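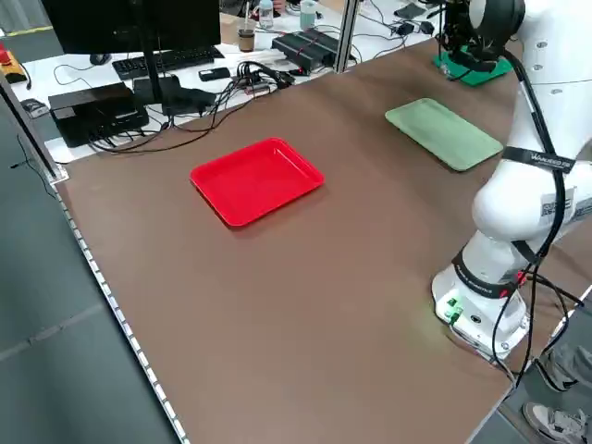 November, late, gone eleven

Kettle on, shoes off, and I am going to write this properly because I have been scribbling two-line entries for weeks and I'll be cross with myself later if I don't get it all down while it's fresh.

So, the trays. I have been packing and sorting trays at Hoshino for longer than I care to add up, and today was my first full shift teaching something else to do it. They've called the whole business Dindadix, which sounds to me like a cough medicine, and Bheki and I have been saying it in silly voices all week. Red tray, green tray, pick up, put down, again. I had thought I might feel sad about it and I did, a little, first thing, hanging my coat up. Then I was too busy to feel much of anything until dinner time!

Wakana was very patient with me. She has come over from Memside to get us going and she never once sighed, even when I asked her the same thing about the gripper that I'd asked yesterday (and, if I'm truthful, the day before). What she wants from us is the small stuff, the things we do without thinking. How far off the edge do you set a tray down so the next person can get their fingers under it? Which one do you reach for first if there are two? I told her I just reach for the nearest, and she said all right, but watch yourself do it, and blow me, I don't. I go for the one that's lying crooked, every time, and straighten it as I lift. All these years and I had no idea. She wrote it down as if I'd said something clever and I was pink in the face for the rest of the morning.

The number on the whiteboard is 1,000 good goes before they'll let it anywhere near the proper line. We stood at 849 when I left tonight. Busisiwe had a bet with Wian that we'd be past 900, so she owes him a bun.

I ought to put down what was said in the canteen too. Timothée asked straight out, in front of everybody, whether there would be fewer of us on the bench come spring. Good for him, I thought, I'd been working up to it since October. The answer was that there'll be 3 of us on the bench at a time where there used to be more, and the others moved over to checking and to the Cakon orders, same pay, and no one is being let go. I believe it, I think. I wanted it in writing and Timothée said so out loud, and we're to have a letter. But it won't be the same bench. Half the pleasure of that job was standing elbow to elbow with Busisiwe hearing about her sister's divorce, and you can't do that from the other end of the building.

On the other side of it, my wrists. I came home and opened the jam without running the lid under the hot tap. I stood in the kitchen holding it and laughed. Wian says his back has been better as well, though he spends so much time now leaning over to look at what the arm's doing that I expect he'll find a new way to hurt it.

The afternoon I mostly spent learning to look at things from its end, if that makes sense. Wakana pulled up what the wrist camera gets and let me sit with it for as long as I liked. It is such an odd way to see your own workbench. The table goes straight up and down like a wall, there's the big green tray hanging on it, and the two black fingers poking in at the bottom. I kept tipping my head over to the side until my neck clicked. After that I stopped being so short with it when it missed, I must say. I'd miss too. 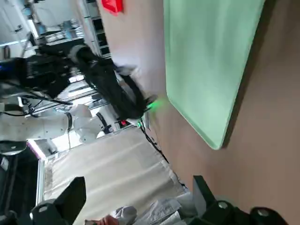
Things to remember for tomorrow

Ask Wakana whether a go counts if I have to nudge the tray. Bheki says yes, Wian says certainly not, and they very nearly fell out over it.

Take the thick cardigan, the heating at our end is hopeless.

Find out who the letter is coming from, and when, and tell Timothée I'll go in with him if he has to ask again.

Bun for Wian, in case Busisiwe forgets. She will forget. Get one for her as well, the iced sort, and we'll have our tea together at the old time if they'll let us both off at once.

Now bed, the tea's gone cold and I've filled three sides.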